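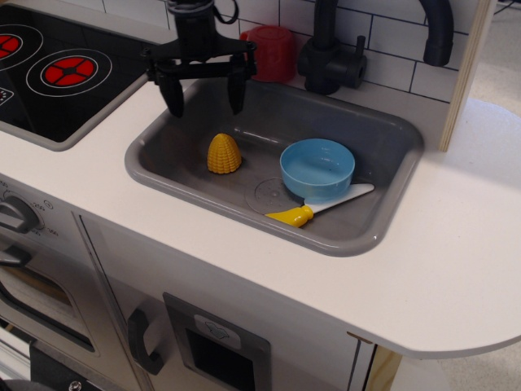 Gripper evaluation: Schwerdtfeger two-finger vs. Denia parallel

asovstead_lab
Posted Sun 11 April
We are comparing two grippers on the toy kitchen sink task and would welcome comments on the protocol. Each gripper is to complete 2,000 attempts with the bowl, the spatula and the corn. The angular black fingers remain on the arm for the present series. Of the first 146 attempts, most failures were recorded on the spatula.

ywi
Could you state how the spatula is placed? With the blade under the bowl, a failed grasp may say more about the order of picking than about the fingers. I would score those attempts separately.
Young-sook Wi

flaseo_controls
I respectfully disagree. Clutter is part of the task. Removing it will favor the wider fingers — and the comparison will lose its purpose.

ywi
I did not propose removing it. I proposed a second column in the results.

asovstead_lab
We will add the column. The bowl will be picked first in half of the attempts.

benchnotes
Please also report the closing force. In January we ran the Denia at its default setting and had to discard the whole series. A glossy basin also gave our depth camera trouble, so the camera model should be listed.

flaseo_controls
Agreed on the force. I maintain my objection to the column.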